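# Teaching the arms to pack a garden bag

Stidport Robotics Club, build notes for new members

If you're joining us in September, start with this one! Packing a soft bag with two arms is the most fun task we run, and you'll pick up nearly everything you need for the others.

## Set up the table

1. Stand the canvas bag upright in the middle, with both handles flopped outward.
2. Lay the trowel flat on the left, blade pointing in toward the bag.
3. Scatter the other small things wherever you like. Messy is good.
4. Start the Koleck controller and wait for both arms to report home.

## Grab the handle first

Bring the left arm down slowly over the rim and close on the green handle. Go for the fabric where it meets the bag, and stop as soon as the gripper has a decent pinch. Canvas sags when you pull on it, so keep your lift tiny. Park the right arm in the air on its own side until the left one is settled.

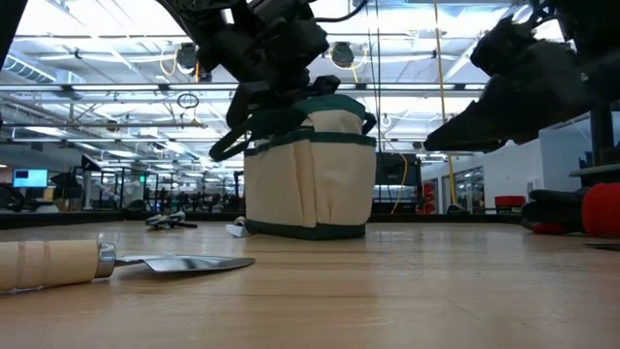 Now you can bring the right arm in. Come at the trowel from above, close on the wooden handle, raise it well clear of the rim and lower it blade first. The first time it drops in cleanly you will cheer, I promise (we all did).

## Record your runs

Save 20 runs before you change anything in the layout. Then move the trowel, turn the bag a little and do 20 more. Our best driver so far, Bhavana Chacko, got through 41 in one afternoon!

If an arm stalls, hit pause, open the gripper and back straight up. Never drag it sideways with a handle still in its grip. We tore a seam on the old Zakham bag that way.

Name each folder with the date and your initials, like `2023-06-17_bc`, and copy it to the club drive before you shut down.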